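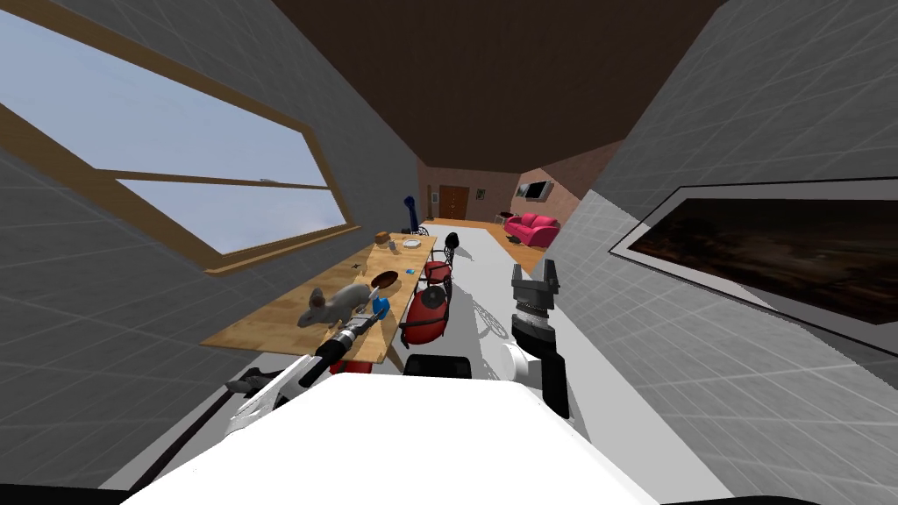 Dinner at Morgate starts late and nobody minds. Sunday-roast people, mostly, crammed onto benches, passing the gravy down. The supper club has 419 names on its list now. Four seats free most months, gone by lunch.

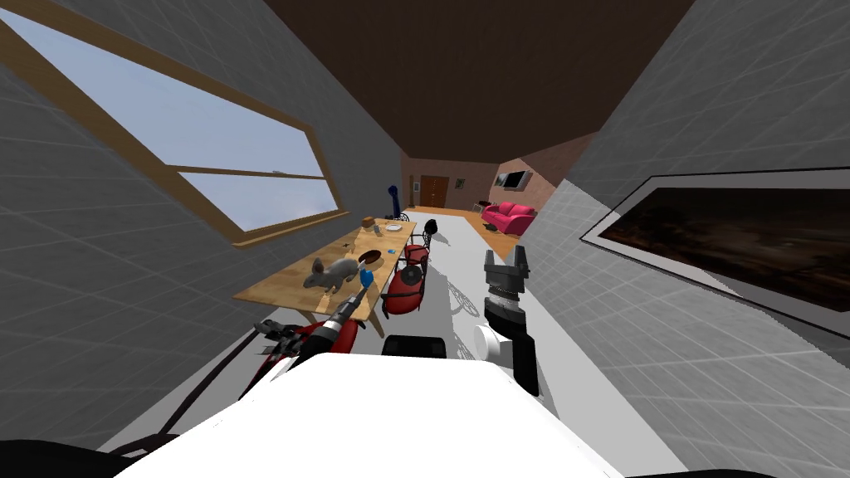 Mwajuma Wanyama started it with a borrowed pot and 200 flyers. No menu, just whatever the market had. She likes one big table over lots of little ones. A long wooden one is best, the kind where you have to ask a stranger for the salt. Kids bring toys to the table's edge, a grey rabbit say, and thats fine by her.

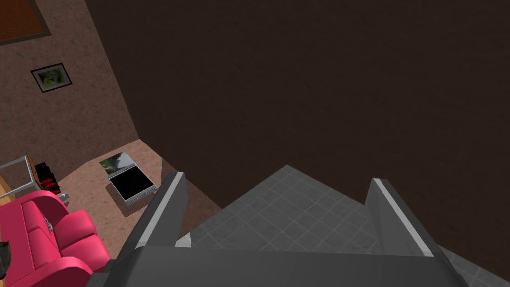 *3 min read*

The food? Goat curry in April. Flatbread, charred a bit. Hugo Baudry does puddings and wont share the recipe for his plum one. I asked twice. He changed the subject to his neighbour's lemons.

Other towns are having a go. Dranel has one above the

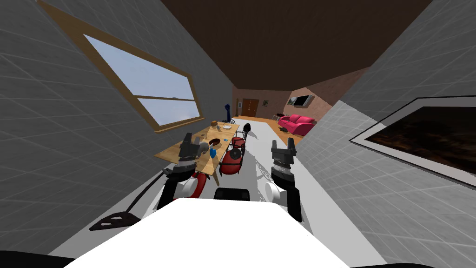
bakery, Nendusberg is still hunting for a kitchen. Wanyama's advice to both: cook too much rice, start before everyone's there, send the leftovers home in jars.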